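Fabric cupboard clear-out, Pluststead, 5 Nov 2022

Quick page, will tidy the wording later. Or won't. Finally did the cupboard on the landing, the one with the door that needs a shove. Everything out, shaken, sorted, folded, back in or in a bag by the door. Captions are short as I wanted this up before tea, and the people who asked for first pick have been asking since the summer.

If a piece says SPOKEN FOR it's gone. If it says GOING, shout. If it says MINE, sorry.

Cupboard before
Worse than I remembered. Top two shelves were curtain lining and a sleeping bag that isn't even fabric, in the sense I mean. Bottom shelf had slid forward and was holding the door shut from the inside.

The landing, mid morning
No way through to the bathroom for an hour. Complaints received and noted.

Grey wool, heavy
Bought for a coat. Coat not made. Pattern's in there somewhere too, with the front facing missing. MINE, and this winter I mean it. It smells of the cedar blocks which at least means they did their job.

Curtain lining, cream
Miles of the stuff. Left over from the old house, where the windows were enormous. Perfectly good for toiles or dust sheets. GOING, take as much as you can carry, please take as much as you can carry.

Navy corduroy
Needlecord really. Enough for a child's pinafore, not enough for anything with sleeves. Pile runs the wrong way on one of the bits so check before cutting, I didn't and that's why there are bits. GOING.

Tehrani remnants bag
From the shop that used to be by the station. You paid for the bag and weren't allowed to look in it first. Mostly shirting, some very nice, one piece of something shiny that frays if you breathe on it. SPOKEN FOR apart from the shiny.

Striped ticking
Proper old stuff, stiff as a board. Cushion covers for the garden bench, two done and then I ran out of zips. MINE till the zips come. Kaltalik had the long ones in stock and then they didn't.

Ironing
Did it in batches, cottons first. Anything with a crease older than me got a spray and a second go. Some of them just aren't coming out, those went to the wadding pile.

The fruit print
Favourite of the lot and I'd forgotten I owned it. Turquoise, little white speckles all over, yellowy-orange kiwi slices and orange slices dotted about in between. Came from Vasham market, end of a roll, and I had big plans. Picnic things. A tablecloth, napkins, possibly a sun hat, it was a very optimistic day. Then it went under the wool and that was that.

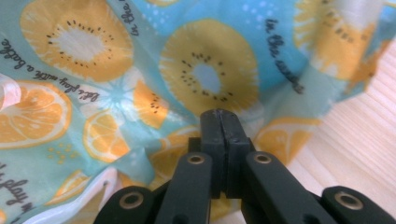 So, napkins. That's the decision. A tablecloth needs a join and I'd never get the slices to line up across it, I've tried that with checks and even checks nearly finished me. Napkins you just cut square and hem, mitred corners if feeling grand. Whatever's left over can be bag linings, becuase a cheerful lining is half the fun of a bag and you can find your keys against it. MINE, obviously. Offcuts GOING once I've cut out, if anyone's doing patchwork and likes things bright.

Green gingham
School dress gingham. Faded along the fold where it sat by the window in the last place. Fine for aprons if you cut round the line. GOING.

Flannel, brushed, small stars
Pyjama bottoms, two legs cut, no waistband. Abandoned because the person they were for grew. Could be done as shorts. Could be done as dusters. SPOKEN FOR (dusters).

Old sheets
The good percale ones gone thin in the middle. Edges still sound. I use these for pattern testing, nothing better for it, you can draw straight on them with a felt tip and not feel bad. MINE but I can spare a couple.

Oilcloth
Rolled not folded, the one clever thing past me did. Cracked a bit at the end that stuck out. Lemon yellow, wipes clean. Would do a small table or the inside of a drawer. GOING, collect only, I'm not posting a tube that long again.

Mystery knit
No idea. Stretchy both ways, a sort of plum. Curls up at the edges like it's cross with you. If you've got an overlocker and patience it's yours. GOING.

Linen, undyed
Lovely. Washed it twice and it's only got nicer. Half promised for tea towels, half for a summer top. December presents probably, the tea towels I mean. MINE.

Net
Why. So much net. There was a wedding. GOING to anyone with a dancing child or a fruit cage.

Felt squares
Colours all still bright except the red, which has had moths. Binned the red and froze the rest in a bag for a fortnight back in the autumn to be on the safe side, so they're good to go. SPOKEN FOR, the Saturday craft table's having them.

Tin of bits
Ribbon, bias binding, a long piece of piping cord that I've been looking for since the bench cushions. Bias binding wound on card now and pinned. The pins were already in there, loose, as my thumb found out.

Button jar
Tipped out, looked at, tipped back in. Always the way. Did fish out the big coat ones and put them with the grey wool so there's no excuse left.

Patterns
Envelopes split at the sides, all of them. Moved into freezer bags with the envelope front facing out. Instructions missing for the shirt dress, if anyone has the same one could I borrow and copy?

Donation bags by the door
Curtains, net, the shiny, a duvet cover nobody liked. They'll go down to the hall in Pluststead when the car's back. The textile bank by the library was full when I went past, overflowing really, so not there.

Wadding pile
Anything too small or too creased or too sad. Going to stuff the draught excluder for the back door, which currently is a rolled up towel and has been for years.

Cupboard after
Folded round a piece of card so they all come out the same width, then stood on end like books. Got the idea off a library display. Heavy things at the bottom, cottons in the middle where I can reach, linings up top because I never want them. The door shuts. It shuts without the shove!

Labels
Masking tape and biro. Length on each one, and whether it's been washed. Bitter experience with that last bit, a skirt that came out of the machine fit for a doll.

What's left to do
Square up the fruit print and give it a proper press before cutting, then napkins. Zips. Ring Kaltalik about the zips. Find the front facing for the coat, failing that trace one off the front piece, it's not hard I just don't want to. Hoover the landing, there's thread in that carpet that will outlive us all.

How to get things
Leave a note under this page saying which one and how much of it. First to ask gets it, same as last time, no money wanted but a jar of something is always welcome. Can drop off anywhere in Pluststead on foot if it isn't the oilcloth. Vasham end people, I'm over that way for the market most weeks so can bring a bag and hand it over by the bread stall. Anything posted, just cover the stamps.

Please don't ask for half of a half. Last year I spent a whole evening cutting strips for people and then the strips were the wrong strips.

Few answers to things I've been asked already

Yes everything's been in a house with a cat. He's not been in the cupboard but he's been on the landing and he's been on the piles, so if you're allergic wash it first.

No I haven't got any black. Nobody ever has any black left over.

The curtain lining isn't blackout. Hold it up to a window and you'll see plenty of window. Two layers is better, still not dark.

The corduroy will go through an ordinary machine, new needle though, and take it slowly over the seams. Press it face down on a towel or you'll flatten it and it stays flat.

The gingham is cotton as far as I can tell. It irons like cotton anyway. Burn test not done, I'd just put the ironing board away.

Oilcloth again: don't pin it, the holes stay. Use clips or pegs. If it drags under the foot a strip of baking paper on top helps, tear it off afterwards.

Will add to the list if I get to the boxes under the spare bed, those are mainly wool and half finished knitting and I can't face them this week. There's a cardigan in there with one sleeve. Might do them in December when it's too wet to do anything else.

Right, landing to hoover. Notes below please.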